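One basket for each color: a talk with the founder of Grurkis

The small laundry service Grurkis opened in Lurside with one washing machine. Today it takes in around 200 orders in a month. I met the founder in the sorting room on a quiet morning in March, and we spoke about the work which comes before washing.

"People think that the machine is the difficult part," she told me. "For me it is the sorting. If a dark shirt goes in with white towels, I must write a letter to the customer, and I don't like to write this letter."

Her first rule is to keep the load small. She learned it at Moya, a hotel laundry where she worked before, and where the carts were always too full. "When the pile is high, you don't look at the bottom anymore," she said. Now she prefers plain baskets with holes in the sides, so the air can pass and a damp sleeve does not begin to smell.

I asked if dark colors may stay together. She thought for a moment. "Black and green, yes, at 30 degrees. But a new black garment goes alone the first time. Always."

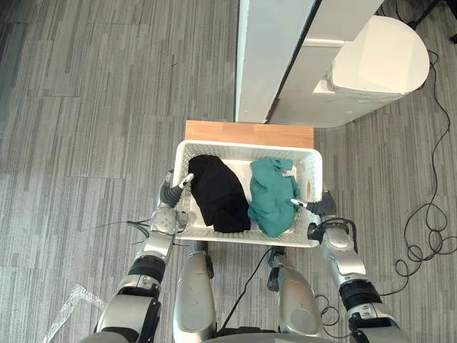

A black and a teal-green garment in a white basket.

She also empties each pocket twice. Last year she found a train ticket, many coins and one house key, and the key went back to its owner the same evening. Next she wants to offer ironing, but for this she needs a bigger table and one more pair of hands.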